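Matte white topcoat going shiny in patches: burnishing or bad film?

Forum: Interior Finishes > Waterborne Coatings
Thread status: open

plumb_bob_north
Posts: 376

Looking for opinions before I sand anything.

The project is built-in shelving and a long writing surface in the back room of a house built in 1822. The substrate on the horizontal parts is new MDF. Trim and uprights are old softwood that has been painted many times. Everything got the same system: shellac-based primer, sanded, second coat of primer on the MDF edges, then two coats of Nurnska Interior Enamel in Dead Flat White, rolled with a short-nap microfiber sleeve and left alone.

The uprights look right. The writing surface has developed shiny patches where forearms rest and where the keyboard gets pushed back. The patches can't be felt with a fingertip. From straight above you can't see them at all. From a chair, looking across toward the window, they are obvious.

Cleaning has been a damp cotton cloth, no detergent. The last coat went on in October and the surface went into use the following week.

Questions:
1. Is this burnishing, or did the matting agent settle in the can and leave me with an uneven film?
2. If it's burnishing, is there a waterborne flat that resists it on a horizontal surface?
3. Can the patches be dulled back down without a full recoat?

gray_primer

Burnishing. If the flatting agent had settled in the can you would see it as a pattern that follows your roller passes or the order you worked in. Patches that follow your arms were made by your arms.

Flat paint scatters light with a rough surface on a very small scale. Rub it and the high points get knocked over or polished. Gloss at low angles climbs first, which matches what you see from the chair.

You also put it into service far too early. A waterborne enamel is dry in hours and hard in weeks.

shelf_liner_88

Agree with the diagnosis, disagree about the early use being the main cause. I have flat surfaces that sat for a full winter before anybody touched them and they burnished on the same schedule. Dead flat is the wrong sheen for a desk. The high pigment and silica loading that kills the gloss also leaves less binder at the surface to hold everything in place. Cure time helps with sticking and denting. It does very little for polishing.

gray_primer

It does both. A soft film deforms under less pressure. I'm not claiming a cured dead flat would last forever on a desk, only that this one had no chance.

plumb_bob_north

Thanks. To add some detail: the can was stirred by hand with a flat paddle, then boxed with the second can in a larger bucket. I scraped the bottom and there was no sediment that I could find. So I'm willing to drop the settling idea.

The label says "scrubbable." I assumed that covered forearms.

kettle_and_rasp

Scrub ratings on wall paint are mostly about how many passes it takes to wear through the film. A paint can survive the brush for a long time and come out shiny. Burnish resistance is a separate property, and plenty of data sheets don't list it. Look for gloss readings at 85 degrees before and after rubbing. If the sheet only gives 60 degree gloss it tells you almost nothing about a flat, because all flats read close to zero at 60.

shelf_liner_88

Good point about 85 degrees. This is also why people think the problem "comes and goes." It depends on the angle of the light and the height of the viewer.

dusty_transom

Is there any chance it's transfer and not wear? Skin oil fills the pores in a flat film and makes it look glossier and a little darker. I've had patches on a windowsill that I would have sworn were burnished, and they came off with a degreaser.

Test: pick a small patch at the back. Wipe with a weak solution of dish detergent, rinse with clean water, let it dry overnight, look again at a low angle. If the shine drops, you were looking at oil.

gray_primer

Worth doing before sanding in any case. Sanding oil into a flat film is how you get fisheyes in the next coat. Blot, though. Rubbing a flat with detergent in order to find out whether rubbing damaged it is a poor experiment.

plumb_bob_north

Did the test on two patches. Blotted with detergent, blotted with water, left overnight.

The patch near the front edge, where my wrists go, improved by maybe half. The one behind the keyboard did not change at all. So I have some of each.

dusty_transom

That fits. Wrists leave oil, the keyboard feet don't.

kettle_and_rasp

On question 3: no, not in a way you'll like. You can scuff a shiny patch with a fine gray pad and it will drop in gloss, but you end up with a scratch pattern in place of a random texture. It looks flat from one direction and streaky from another. And don't follow the advice that goes around about wet sanding with 2000 grit. On a film this flat, 2000 is a polishing step and will make things worse.

varnish_skeptic
Posts: 937

Going to disagree with most of the thread on question 2. You can have a flat horizontal surface that holds up, but the flatness can't come from a wall paint. Use your white as a color coat and put a clear matte over it. A two-component waterborne polyurethane in the lowest sheen the maker offers. I've used Fidholm 2K Clear in Extra Matte over white on a counter in the Brolton library and it still reads as matte after daily use. There is some polish at the front edge if you go looking for it.

Things to watch:

Clear over white will shift the color. Waterborne 2K shifts it very little, oil-modified shifts it a lot and keeps going.

Stir the clear constantly. This is the product where settling really will cause your patches.

Two thin coats. A heavy coat of extra matte dries cloudy, and over white you may not notice until the light hits it from the side.

gray_primer

I'd skip the clear. You are stacking a hard film on a soft one, and the soft one has only had a few weeks. If he drops a mug the clear cracks like an eggshell over the enamel. A pigmented 2K in a satin sheen, straight over primer, is one system with one hardness.

varnish_skeptic

Satin is not what he asked for. He asked for flat.

The soft-under-hard objection is fair if he does it this month. If the enamel gets its full cure first it isn't much of an objection. Paint makers publish overcoat windows for this reason.

shelf_liner_88

Pigmented 2K also comes in matte, so the two of you don't really need to fight about it. Cost is the drawback. Majumder will tint a pigmented 2K in small batches if you send them a painted chip, but they won't guarantee the match below ten gloss units.

Both products contain an isocyanate hardener. Read the safety sheet. A dust mask is useless against it, and spraying it indoors in an occupied house is a bad idea. Rolling is a more manageable exposure, with proper gloves and a lot of air movement.

plumb_bob_north

The room has one window and an interior door, so I'd be rolling and not spraying. Noted on the gloves.

One more question. How do people judge sheen on white without a gloss meter? I have been holding up chips from the store and every one of them looks flat under the ceiling light.

kettle_and_rasp

Diffuse overhead light hides almost everything. On a matte white under even light all you get is a soft gradient, and a satin can look nearly the same from above.

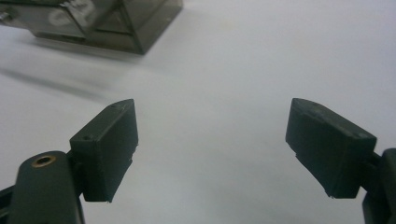

Matte white, evenly lit. Slightly brighter toward the upper right.

You could not pick a sheen from that. The faint gradients tell you about the light and very little about the finish. Take the chip to the window, lay it flat, get your eye down close to the level of the chip, and look toward the light. Sheen differences show up there, and they're large. Do the same with your desk chip beside the store chip.

dusty_transom

Seconded. Also let the chip dry for a couple of days before judging. Waterborne flats drop in gloss as they dry, and some keep dropping after they feel dry.

varnish_skeptic

And paint the chip with the same roller sleeve. Sleeve texture changes the apparent sheen at low angles more than people expect. A chip made with a brush tells you about a brush.

plumb_bob_north

That explains the uprights too. They have the same paint but I never see them against the window.

Current plan, tell me if any of it is wrong. Leave the surface unused until it has had a full cure, with a blotter over the work area if I can't stay off it. Degrease by blotting, rinse, dry. Scuff the whole top evenly with a fine pad. One fresh coat of the Nurnska for an even base, wait out the overcoat window on the data sheet, then two thin coats of the extra matte clear. Test all of it first on an MDF offcut with the same primer.

gray_primer

Don't put a blotter on uncured enamel. It traps moisture and plasticizers can migrate out of the backing. You'll print the outline of the blotter into the paint. Stay off it.

I'd still use the pigmented 2K and skip the extra coat of enamel, but your plan is workable. The offcut is the part I would insist on. Do a cross-cut tape test on it a week after the last coat of clear.

shelf_liner_88

Ease the front edge of the MDF while you're at it, if you haven't. Paint pulls thin over a sharp arris and that's where your wrists are. A small roundover holds far more film.

plumb_bob_north

Front edge is only broken with sandpaper. I'll put a roundover on it and reprime that strip. Work on the offcut starts Monday. Will post the tape test result in this thread.

dusty_transom

Please also post how it looks from the chair. The tape test is about adhesion and your original complaint was about shine.

varnish_skeptic

Rub one half of the offcut with a dry cotton cloth for a few minutes, always the same cloth and the same weight on it, and leave the other half alone. Compare both halves at the window. If you can see the line between them, go with gray_primer's satin and save yourself the work.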